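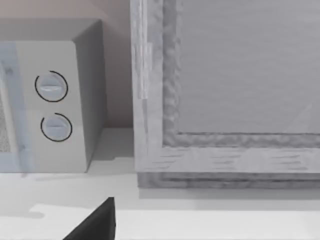 From Dream Diary to Short Story
Project report, Creative Writing elective
Vosance College, autumn term

1. Introduction

For this project I kept a dream diary for 14 nights and then I used it to write a short story. The assignment asked us to choose a source of material which we do not fully control, and to report how we worked with it. Other students in my group took old letters, overheard talk on the bus, and one took a box of recipes. I took dreams, because I wake up often at night and I usually remember something of what I was dreaming.

My question was the following: how much of a dream can stay in a story before the reader loses interest? I had read many times that dreams are boring for other people. I wanted to see if this is true also when the reader is not told that it was a dream.

The finished story is called "The Ferry at Vanero". It has a little less than 3000 words, which was the limit. Vanero does not exist. The name came in the diary on the second night, and I liked the sound, so I kept it.

2. Method

I put a notebook and a pencil beside the bed. I did not use the phone, because when I look at the phone I start to read messages and the dream goes away. Each time I woke up I wrote a few lines without turning on the big lamp. In the morning I copied the lines on a new page, and I corrected only what was not readable. I made the rule that I may not add anything in the morning which I did not write at night.

This rule was difficult to follow. In the morning the dream wants to become logical. For example, at night I wrote "the ferry man sells bread but it is my exam". When I copied it, I wanted to write that the ferry man was also a baker and that I had an exam on the same day. The note does not say this. The note says that the bread is the exam. I left it like it was, and later it became the best part of the story, according to my readers.

On some nights I had nothing. Then I wrote only "nothing" and the time when I got up. I did not invent dreams to fill the pages, although I thought about it on the Thursday of the first week, when there were three empty pages one after another.

After the diary was finished I waited a weekend. Then I read everything and marked with a green pencil the lines that I still could see clearly, and with a red pencil the lines that I did not understand anymore.

3. The material

Most of the notes are short. The longest one fills a page and describes a staircase in a hotel named Ondadier, where every floor had the same carpet but a different smell. The shortest one says "wet keys".

Some things came back several times: water, lost luggage, and being late. I believe these are very common dreams. What surprised me is that the people in the notes have almost no faces. I wrote what they were carrying and what they wanted from me, but I never wrote how they looked. In the story I decided to keep this. The narrator recognizes everybody by what is in their hands.

There was also much language mixing. I dream in two languages and sometimes a word from one of them appears in a sentence of the other. Some of these words cannot be translated well. I tried to keep one of them in the story with an explanation, but it looked like a lesson in a textbook, so I took it out.

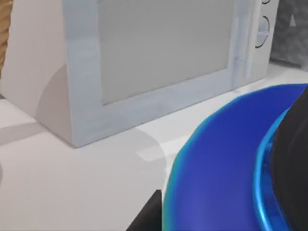
White microwave oven on a pale countertop

4. Writing the story

The first draft followed the dreams in the order of the nights. It was not good. Every paragraph opened a new door and none of them was closed. One reader wrote in the margin "why should I care about the luggage?" and I had no answer.

For the second draft I asked what the narrator wants. I decided that she wants to cross the river before the office on the other side closes at five. After this decision many dream parts had a place. The bread became the thing she has to pay with. The hotel Ondadier became the place where she must wait for the ferry, and the staircase is how she passes the time. The wet keys I gave to the ferry man, and I did not explain them.

I also tried to write one version in which the reader learns at the end that the narrator was sleeping. My teacher asked us to try at least one ending we do not like, so this was mine. I still do not like it. When I read it again, it felt that I was taking back everything I had given before.

The last draft has an open ending. She is on the ferry, the office clock can be seen from the water, and she does not have her glasses with her.

5. Reading and feedback

I read the story aloud at the open evening in the Café Kälin in September, together with the other students of the elective. Before the reading I did not say that it came from dreams. Afterward I gave a small paper with questions to the people at the tables near me.

Most of them wrote that the story was strange but that they could follow it. The word "fairy tale" was used more often than the word "dream". One person guessed the source, and this person explained that she also keeps such a diary. Several people wanted to know what happened with the office. Someone wrote that the staircase part was too long, and I agree. When I was reading it aloud I could hear chairs moving.

I then cut 100 words from the staircase. I could maybe cut more, but I am attached to the floor which smells like a swimming pool.

6. Discussion

I think that my question has no answer in the form of a number. Images from a dream can stay almost without change if the person in the story has a clear wish. If there is no wish, even a very beautiful image gets tiring after half a page. I noticed also that the things which I found the most exciting at three in the morning were mostly in red pencil later. The modest notes survived better.

There are some limits in the project. I had a small group of listeners and many of them know me, so they were probably kind. The diary itself changed my sleep a little, and in the second week I was waking up more often, as if I was expecting to be asked. A longer diary would maybe show if this stops.

If I do this again, I would write the notes in whichever language comes first and not force myself to English. I lost some details because I was looking for a word and then I was already too awake.

7. Appendix

The full story and the copied diary pages are in the blue folder. The original notebook is not included, because some pages are private and the handwriting of the night pages is very bad.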